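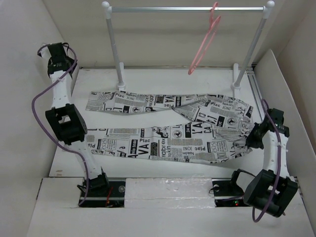
*Trousers, hanger, rack. Bench two at Flomon, right arm on the waistband.*

# About Flomon

Small shop, big pile of laundry. We work on one question: can a machine do the chores yet? Mostly the boring ones. Trousers onto hangers, tea towels into squares, socks into pairs (don't ask about socks).

Short answer as of June: some of them, slowly, on a good day.

## What we do

We set up a chore on a bench, two arms, and run it over and over. Then we write down what happened, good or bad, and share the numbers with the people who pay for the bench time. Laundries, a couple of aged care homes, one uniform hire place out at Raltley. They want to know whether to buy now or wait. Often we tell them to wait.

Trousers are this season's job. Harder than shirts, in our opinion. Two legs that want to cross over, a waist that bunches up, and a hanger that swings when you touch it. Busy prints are in the mix on purpose, plain grey was making us look too clever.

## Where we're up to

- 1,798 trouser tries logged so far
- 811 finished with the trousers on the hanger and staying there
- a person does the same job in roughly 30 seconds, our arms are nowhere near that
- towels are going better, shop-floor bin sorting better again
- fitted sheets: no

We count a try as failed if anybody has to reach in. Some outfits don't. Ask them before you compare.

## Who we are

Started by Hacer Oral, who ran the pressing floor at a commercial laundry and got sick of seeing demo videos sped up. She still sets the pass marks and she's tough on creases. The rest of us came from Plekport, mostly electronics and repair, plus one former tailor who has opinions on every garment we own.

The benches are upstairs at the Shaikh building, beside the goods lift. Ring the bell twice, the first one doesnt always work.

## Working with us

Got a chore you'd like tested? Send us the actual items, not new ones. Worn, washed, odd sizes, whatever colour. We ask for 100 tries minimum before we'll put our name to a result, and you get the full log, including the embarassing bits.

Visits by arrangement, after 2 pm is best. Closed-toe shoes please. Tea provided, biscuits if Hacer's been to the shops.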